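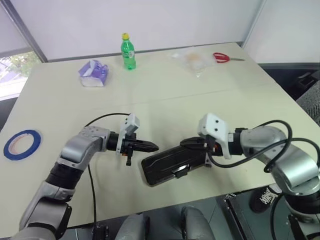

I have been trying to get The Crossing at Skaselau back on a table since September 2019, when I traded away a perfectly good train game for it. It is a two-map monster from Clinow, a company that never met a chart it didn't want to print twice, and it comes with 1,327 counters, a good share of them reading "Out of Supply". The maps want a big pale surface with a white wall behind it, the kind where a gray counter can't hide, and the only drawback is a seam in the tabletop, where two boards or panels meet. Mine would run right through the Feltitz marshes, and I'd be arguing with myself over whether it counts as a river.

The supply rules are why I bought it and also why I stopped playing it. Most games of this size let you trace a line of hexes back to a depot and get on with your life. Skaselau makes you move the wagons. Every wagon. They have their own movement allowance, their own stacking limit, and their own opinion of mud. In my first solo try the northern army got within 4 hexes of the bridge on turn 5 and then sat there eating its horses for the rest of the month (there is a table for the horses).

The full campaign is 24 turns. I have seen eight of them. I'm told the November turns are very tense, and I believe it, in the way I believe people who say the opera picks up after the second intermission.

What I do love is the hidden march rule. You flip your columns face down, mix in some dummies, and your opponent has to spend cavalry finding out which stack is real. Played solo this is ridiculous - I know perfectly well where the guns are - so I've been rolling a die for each stack the first time anyone bumps into it. It works better than it should. Last time the entire rear guard proved to be a dummy and the south lost Feltitz in an afternoon.

Next up is the small scenario, the one on the Renaud map only, with no wagons and about an hour of setup. The rulebook calls it "introductory". It has nine pages of special rules, and I'm on page three.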